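6 min read

Maricica Barbu has opinions about holes. She runs the bench at Skodach, a small parts shop on Karkgate, and she'd like you to know that a hole is the cheapest thing you can print and the easiest to get wrong.

"People come in wanting to talk about the shape," she says. "Fine, it's a ring. It's green. Now can we talk about where the screws go?"

The ring in question is a mounting flange, lime green because she bought 30 spools of lime green when Coelho closed its warehouse. She has 19 left and no plans to apologize.

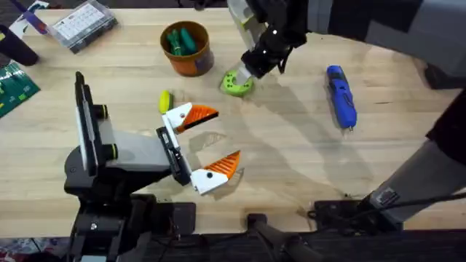

Gilang Sumampouw thinks the color was a mistake and that customers trust gray. Barbu has heard this before, usually before lunch.

"Gray shows nothing," she says. "Drop a gray one on a concrete floor and it's gone until spring. I can find these from the parking lot."

The bench is pale wood, and she won't hear of a metal one. Wood forgives a dropped bit. It also marks, and she likes that, the way some people like a dented car. 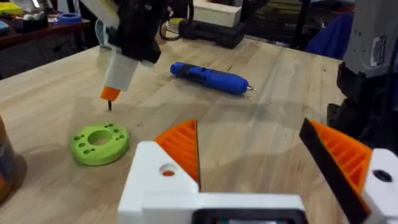

Green disc, blue screwdriver, plenty of bench.

The layout took her most of February. Ten small holes, five to a side, with the big one in the middle. Early versions spaced them evenly all the way around — "very pretty, like a shower drain" — and customers kept fitting them a notch off.

"Two groups, you look at it and you know which way it goes," she says. "Or you should. I still get emails."

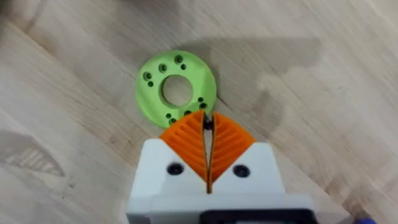
On screwdrivers

She owns too many and uses two. The powered one does the repetitive work; a hand driver does the last half turn, because plastic threads strip while you're still admiring how fast it's going.

"I stripped a whole batch that way," she says. "I was listening to the radio. It was a good song."

The hand drivers live upright in a pot, handles up. 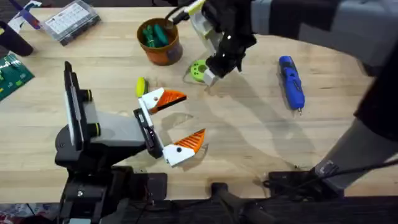 She tried a drawer once, and a wall rack before that, and spent both periods looking for things. A pot you can just grab from. Her one rule is that whatever comes out goes back before the next part hits the bench, and she admits to breaking it by ten most mornings.

What's next? A thicker flange, she says, for Rillance. In green.

Recent
Hubert Jasińska on glue, and when to stop
The 4000-piece order that fit in a hatchback
Eluned Gough repairs a chair, reluctantly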